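Jeston Dog Petition: your questions

I'm Natanael Guimarães and I started the petition asking Vadport council to ban tethering dogs outdoors overnight. I get the same questions most weeks, so I've put my answers in one place.

Why did you start it?

I walk past the Jeston allotments on my way home, and last August there was a dog chained to a post there for 7 nights running. I rang the council and they told me no local rule had been broken. I couldn't let that go!

What are you asking for?

Two things. A rule against leaving a dog tied up outside after dark, and a proper phone line so that people can report it out of office hours. At the moment you get a recorded message after five.
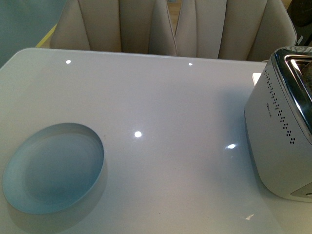 Do I have to live in Vadport to sign?

No, anyone can sign, but the council gives more weight to local names. Please put your full postcode if you've got one here.

Will my name be public?

Only if you tick the box. I keep the paper sheets at my house and they go straight to the council office when we hand them in.

Can I collect signatures myself?

Yes please! Each sheet holds 40 names and you can pick up blank ones from Mendonça on the high street — ask at the counter. I'd love help in Standura too, where we've only got 80 names so far.
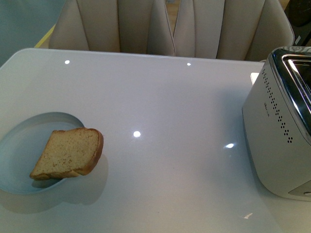

What if I see a chained dog now?

Ring the council first and write down the time and place. If the dog looks ill or hurt, ring an animal charity as well. Please don't go into anyone's garden, however tempting it is (I do know the feeling).

Are you against all tethering?

No. Tying your dog up for a minute while you unload the car is fine by me. It's the long cold nights I mind about.

When does it close?

We're keeping it open until the council gives us a date for the debate. I'll put it on this page as soon as I hear.

Last updated 18 Dec 2022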